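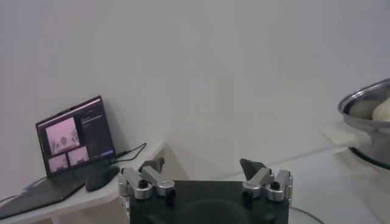 3.2 Room conditions and surfaces

Indoor humidity was logged in 182 rented apartments in Triria from October onward, with one sensor placed in the room where most cooking was done. Wall finish was recorded at the first visit, because paint type affects how quickly a surface takes up moisture. Plain white walls with no markings, as in Figure 1, were entered as "light, unpatterned," and a white shelf or narrow table running along one side was entered as fixed or movable furniture after asking the tenant. Apartments in the Ulloa district had smaller kitchens and fewer windows, and they are reported separately in Section 4.

Figure 1. Wall finish class A, plain white.

Sensors were the Nilum type, set to store a reading every 2 minutes. Readings from the first day were dropped in all apartments. Tenants kept a paper diary of cooking, showering and laundry, and were asked to write down start and end times only.

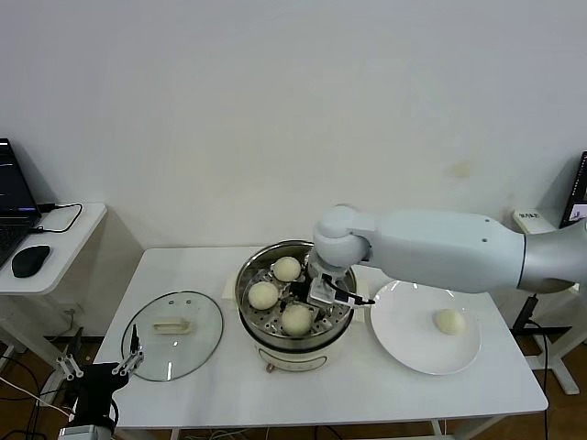
Steaming was treated as its own cooking class, apart from boiling and frying. Tenants in the Urnimar buildings reported it more often than those elsewhere, mostly for breakfast. The class covered stovetop baskets as well as electric steamers with a perforated metal tray, such as the one holding three buns in Figure 2. Diary entries that gave only the word "steamed" were assigned to the electric type if the tenant owned one. Steaming sessions with no end time were given the median length for that apartment, and sessions logged while a window was open were kept but flagged.

Figure 2. Electric steamer on a white table.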